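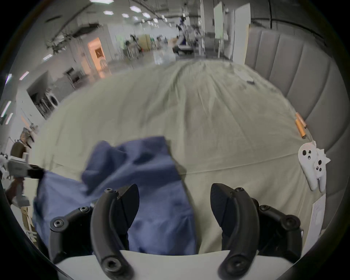

Blue cloth on the bed, corner pulled out.

Ticket 3355, bedding and laundry. Me again! I fold everything on the big bed with the gray headboard, and my blue shirts keep ending up with a crease straight across the chest (two shirts so far).

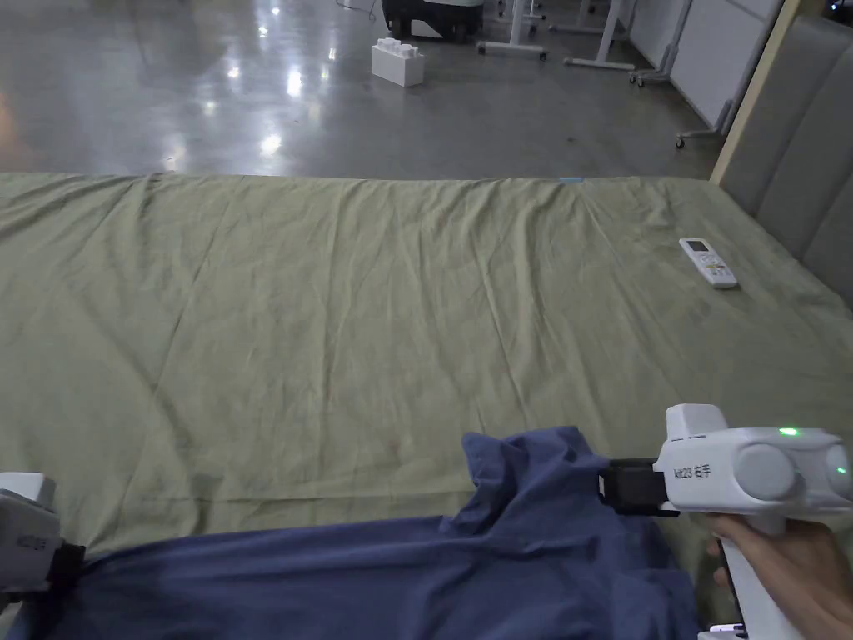

Navy one on the green sheet, still bunched up.

Tried the Cleltau method, sleeves in first, then thirds. Still creased! Could the sheet be the trouble? It never lies flat for me.
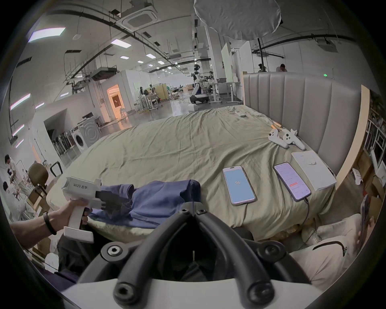 Nazar Yatsenko: Pull the sheet tight first, then smooth the shirt from the collar down. Fold it in half, no thirds. Leaving this open until you've tried it.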